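Flastness: Bathroom Counter Tidying Set
README

Hello, and thank you for opening this before the folders! Flastness is a collection of short recordings of people's most ordinary bathroom chore, which is putting the small things around the sink back where they go. I'm Dorota Ostrowski, and I look after the notes and the labels, so if a label reads oddly to you it was very probably me who typed it.

What is in the set

There are around 900 recordings, made in August and sorted by the kind of counter they were made at. Each one has a short text note beside it with a starting layout, a goal, and whatever the person on duty felt like adding (Ha-rang Won's notes are the long ones, and well worth your time). The goals are small: cups side by side, the cloth or mat flat in the tray, tubes picked up off the counter and put in with the rest.

The vanity with the speckled top is the layout I'd suggest starting with. Two plain cups stand at the back of a black tray, one very dark and one a pale gray-green, with a ribbed white pad in front of them, and a small white tube is lying out on the counter to the left. The sink is over on the right.
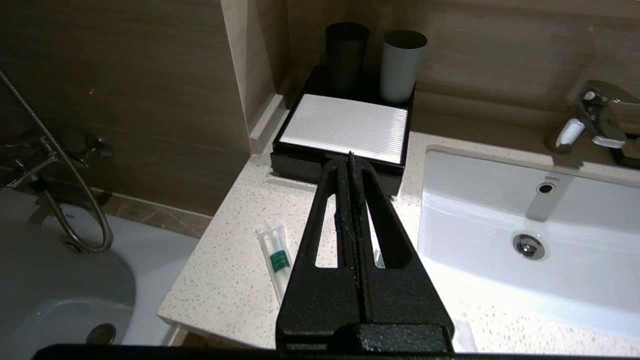

Labels

Every note uses the same 7 words for objects: tray, cup, pad, tube, brush, soap, bottle. We went back and forth over "pad" for longer than I'd like to admit. Gøran Sandberg wanted "washcloth" and Guadalupe Xolalpa wanted "mat," and in the end we took the word that covered both. Colors are written the way the person saw them, so "gray" and "green" may well be the same cup in two different notes.

Known problems

The notes in the Rissanen folder have left and right swapped in three places. I've marked them with a star and will fix them properly in the next version - please don't fix them in your own copy and then send me the whole folder back.

White things on pale counters get missed in the labels more than anything else.

Questions

Write to me or to Phúc Khổng, who keeps the download page going.

Last updated 13 Dec 2024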